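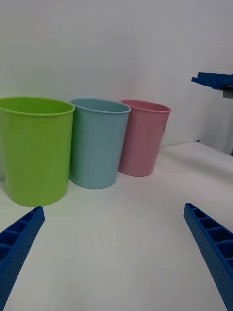
Cup and Table Check, Staff Kitchen, Garba Building

Checked by: Viera Baláž
Month: September
Time started: 8:30 a.m.

1. Cups match the color list (green, light blue, pink)
OK. One of each set out on the white table.

2. Rims
OK. Run a finger around each rim and feel for nicks or sharp spots. Pink has a rough patch on the outside, small, not near the drinking edge. Look again next month.

3. Inside of cups
Light blue had a tea ring at the bottom. Washed again by hand and passed. Please don't leave tea standing in these overnight.

4. Cracks
OK. Fill each cup with 200 ml of water, leave for 30 minutes on a paper towel. All three towels stayed dry.

5. Standing flat
OK. Green rocked a little on the drying rack but not on the table, so the rack is the problem. Reported to Udico.

6. Heat
Plastic cups are for drinks up to 70 °C. The label over the kettle has come off again. Needs a new one with better tape.

7. Tabletop
OK. Wiped down, no sticky spots. No marks, same as last time.

8. Wall behind table
OK. No splashes, no peeling paint.

9. Spare cups in cupboard
Count 16. Two went to the Wirnska office and have not come back. Stasent can send more with the next order if we ask before the end of the month.

10. Stacking
Not OK. Cups were put away one inside another while still damp. Dry them upside down first, then stack.

Open items: kettle label, drying rack, cups at Wirnska.

Signed: V. Baláž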